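Speaker notes, Khrystyna-Mariia Derkach
Talk: Break-even is a made-up place (and how to get there anyway)
For the Curumley workplace managers' meetup, June. Slot is after lunch, so keep the sums short.

Slide 1. Title
Thank the hosts. Say my name slowly. Mention that I bought coffee for an office for years before I started reading other people's coffee reports for money, and that my patience ran out somewhere in between.
Check whether the clicker works before making the first joke.

Slide 2. The claim
Read it out as written in the Emer brochure: "After 200 uses, your cup has paid back its footprint."
Pause. Ask who has seen a line like this one, on a cup or a bag or a lunch box. Most hands will go up.
Ask who has ever looked up where the number came from. Wait a bit longer than is comfortable.
I did look, or I tried to. Emer is a loan-cup scheme. You pay per head per month, they bring cups, they take dirty cups away and bring clean ones back. I have nothing against the people who run it. Their driver once carried my boxes up when the elevator was out. I still want to know what 200 means.

Slide 3. What a break-even number is
Keep this plain, half the room will know it and the other half will be relieved.
You have a thing that costs a lot to make and little to use again. You have a thing that costs little to make and gets thrown out. Somewhere there is a number of uses where the first has cost the same as the pile of the second. Past that point the first one wins.
The trouble: every piece of that is a choice. How heavy is the cup? Which paper cup are you comparing it with, the thin one or the one with the sleeve and the lid? Do you count the lid? Do you count the truck? Is it washed by hand under a running hot tap by someone who is also on the phone, or in a full machine on the short cycle?
Move one of these and the number moves with it. Move three and you can have almost any number you like. I'm not accusing anyone of picking. I'm saying that a number printed with no working next to it should be treated as decoration.

Slide 4. The footnote hunt
Tell it in order, it gets a laugh.
Brochure has no source. The web page has a small star next to the number. The star leads to a summary by Stovov, the consultants. The summary says "based on modeling." I wrote to Stovov and asked for the model. They were polite and told me it belonged to the client. I wrote to the client, and the client said to ask Stovov.
Do NOT do the voices this time.
In the end I got a two-page note. To be fair to them, the note is decent. It says clearly that the figure holds if the wash is done in a full commercial machine, if the round trip is short, and if cups come back. None of those "ifs" made it to the brochure.
And the figure in the note is 205. Somebody rounded it down for the poster. It doesn't matter at all, five uses, who cares. But I do find it interesting which way it got rounded.

Slide 5. "If cups come back"
Spend the most time on this slide. If running late, cut slide 7, never this one.
The model assumes a cup that lives a long, useful life. Offices are full of cups that live short, useless ones. They go home in a bag. They hold pens. They go to the third floor and are never seen again. One goes under a leaking radiator and it would be a bad idea to move it.
A cup used 20 times and lost has not "nearly" paid anything back. It's worse than the paper. And the replacement starts again from zero. The brochure number is per cup, and your drawer is full of cups, so what you need is the average over every cup you ever paid for, including the ones at the bottom of somebody's car.
Ask Emer, or whoever you use, one question: how many uses did the average retired cup get? They should mean all retired cups, lost ones too. If they only know about the cups that came back, they have measured the well-behaved ones.
(Someone will say "but ours have chips in them." Fine. Then they have the data and it's an easy question.)

Slide 6. The survey
Quick one. Our tenant group at the Donati building ran a survey before signing up. The question was, "Would you use a reusable cup if it was provided?" Nearly everyone said yes.
Of course they did. Would you floss more if floss was provided?
Surveys like that measure whether people know what the right answer is. I would trust a bin. Look in the bin at four in the afternoon, for a normal working stretch with no poster up and no email sent around, and write down what's in it. Then start the scheme and look in the same bin at the same hour, and carry on looking after the excitement has worn off. The first couple of weeks are worthless, everybody is on their best behavior.
Also don't announce that you're looking in the bin. I made that mistake. People started carrying their paper cups to another floor.

Slide 7. What about the mugs we already own
CUT IF LATE.
My least popular opinion. Most offices I visit already own far too many mugs. Gifts, old logos, conference leftovers, the ones people brought from home when they started. They have already been made. Whatever they cost the planet, it's spent. The cheapest reusable cup scheme is to wash those.
Nobody sells that, so nobody sends you a brochure about it. There's no dashboard and no launch breakfast. What it needs is a dishwasher that works and a clear rule about who empties it, and I'll admit that the second one has defeated better managers than me.
Objection I always get: visitors don't want to drink from a mug with another company's logo on it. I've poured coffee for a lot of visitors. They drink it.
Second objection: hygiene. Reasonable, if your dishwasher is bad. Then fix the dishwasher.

Slide 8. Where I might be wrong
Do this one properly, don't rush, people stop listening if you only complain.
A loan scheme can make good sense where there is no room for a machine. It can make sense for a big event with one way in and one way out, where cups have nowhere to wander. It can make sense if it gets people to stop and think, although I've been told that about a lot of things and I'd like to see it measured one day.
It's also possible that carbon is the wrong thing to count and that what people really hate is the overflowing trash by the elevator. That's a perfectly good reason to change something. Then say so. "We are doing this because the trash looks awful" is a sentence I would sign.
What I object to is borrowing a number to make a tidy-up sound like science.

Slide 9. Four questions to ask before you sign
Leave this up long enough for phones.
Which throwaway cup are you comparing with, and is it the one we buy?
How far do the dirty cups travel, and in what?
How many uses does the average cup get, lost ones included?
Can I read the model, or only the summary of the model?
If a supplier answers all of them without checking with anyone, buy them lunch. I've met one who could do three.

Slide 10. What we did in the end
People always ask, so put it in.
We did not sign with Emer. We did not sign with the other lot either. We moved the paper cups from the counter to a cupboard with a door, still free, still there for anybody who wanted one, and we put the mugs where the paper cups had been. Use of paper dropped. I can't tell you it was the cupboard. There was a hot spell at the same time and people switched to cold drinks, and two teams moved out. If I had a product to sell you, I'd have left out the hot spell.
I'd like somebody here to try the same thing in a building where nothing else changes, and tell me what happened. If it does nothing, I want to hear that too. I'd rather be corrected by email than on stage, but either will do.

Slide 11. Last slide, stays up through questions
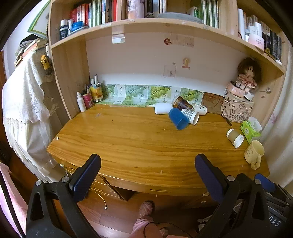 Likely questions. Compostable cups: ask where they go after your building, and ask for the name of the place. If they go in the same truck as the rest, you've paid extra for a word. Glass versus steel: no idea, and be careful of anyone who answers fast. Bring-your-own discounts: small ones mostly reward people who were bringing a cup anyway, so compare before and after.
If someone from Stovov is in the room, say thank you for the two-page note and mean it.
Email address is on the handout. Hand the microphone back before walking off.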